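Clearing the round table

Wiesława Stępień has run the dining room at the Cudia guest house for two seasons, and most of her working notes concern the tables. The large round one seats the most guests and takes the longest to clear.

"The turntable decides everything," she says. "It stays where it is. You work on the ring outside it, and that ring is narrower than people expect."

Her order is fixed. Serving dishes go first, then bowls, then trays, then wrappers and packets. The table is wiped from the turntable outwards, and the glass gets a separate cloth. In April she logged 221 clearances in a notebook and compared them with the previous month.

"Bowls and trays were the slow part. If a bowl stands against a tray, you lift the bowl by the rim and tip it away. Pull it flat and the tray comes with it." 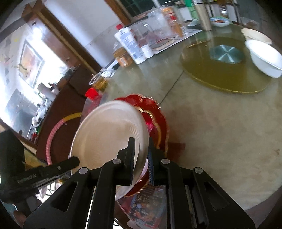 Bowl held by the rim at the table's near edge, with the red tray behind it.

Roman Wilczyńska, who buys the tableware, prefers plastic for the large bowls. "They're light and they stack. A scalloped tray doesn't stack well with anything, so it gets its own shelf."

Asked about snack packets, Stępień is brief. Sealed ones go back to the store cupboard, opened ones into a lidded box, and loose wrappers are picked out by hand before any tray is moved to the trolley.

The trolley is parked on the kitchen side, with the brake on.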